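Notebook, subtitle desk
April, started 9:40

Film: "The Grilau Crossing", western, produced by Mamuvier. We make the English subtitles for the home release by Skostora. The dialogue list I received has 406 lines, but it was made for an older cut. In reel two the sheriff talks to the widow at the well, and in the list this talk comes after the fire. In the film it comes before. I moved the lines and checked them by ear two times.

The timing is also not the same. Until the train station everything fits. After the station all lines come too late, and the difference grows slowly, so I think it is a frame rate problem and not a missing shot. I made the correction with the Wiegand tool and then looked at the last ten minutes. It is good there, except for the song. 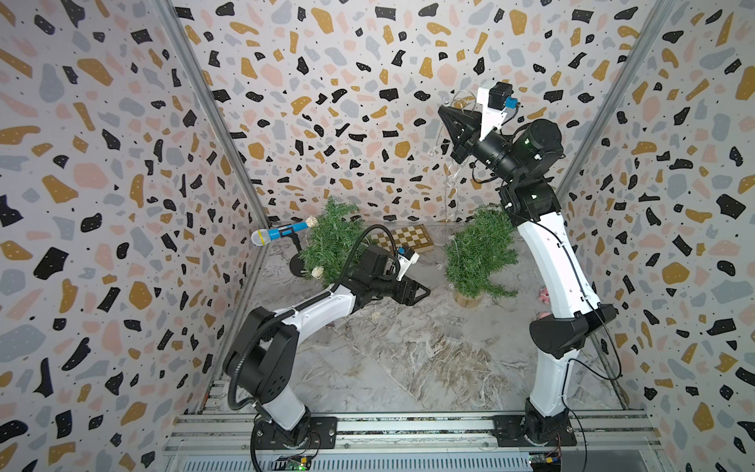 Notebook no. 60

Song: the outlaw sings in his cell, four verses. The old subtitles have only the first verse and then nothing. I would like to have all of them, as the third verse tells where the money is, and a viewer who misses this will not understand why the brother rides north. I wrote to Mamuvier for the lyrics. No answer yet.

11:15. Words to decide. The rancher says "greenhorn" to the boy in the beginning and "son" at the end. In the old list both are "kid". I put back what he says. The preacher speaks very fast in the saloon and I had to shorten him. Please, somebody with better ears listen to his second speech, I hear "mercy" but it could be "Marcy", the name of the dead sister. Both make sense!

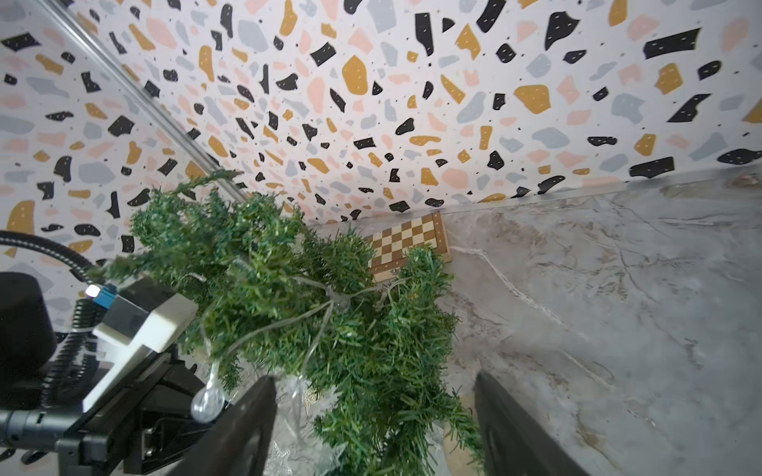 For the synopsis on the back cover, Skostora allows 500 characters with spaces. My first version has 2,028, so I must cut a lot. I will leave out the stolen horse and the judge. The text they sent us says already in the second sentence who shot the sheriff, and I find this a pity.

15:30. Exported reel one and two. Italics are lost in the export, same as last time, so the letters read by the widow look like normal speech. I set them again by hand. Reel three is still open, song and preacher also.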